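Week 4: Surfaces and the Light They Send Back
Instructor: Glenys Skyrme

Last time we followed light through a lens. Today it hits things and comes back, and I love this part of the course because you can test nearly all of it with a desk lamp and whatever is in your bag!

Start with the rule you already know: the angle going in equals the angle coming out. On a smooth surface every ray in a beam obeys it together, so the light leaves in one tidy direction and you get a highlight. Cloth has fibers pointing every which way. Each tiny patch still follows the rule, but the rays scatter all over the place, and the result is a soft, dull glow.

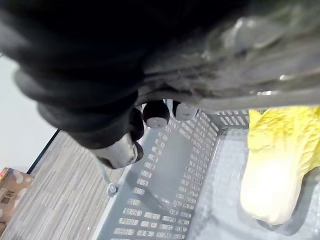
Fig. 4.1. Faint grayish highlights on folded black fabric; bright white reflections on a glossy gray surface.

Now the fun bit. Black cloth may send back only 4 of every 100 units of light that land on it, yet we still read its shape easily. Our eyes work from differences (how bright one fold is next to its neighbor), so even a weak glow is plenty.

Try at home: set a lamp 18 inches from a dark sweater, then tilt a spoon beside it. Watch which highlight jumps and which one barely moves. Draw both!

Reading: Wang, chapter 2, up to the section on polarized light. Problems 1 and 3 are due next class.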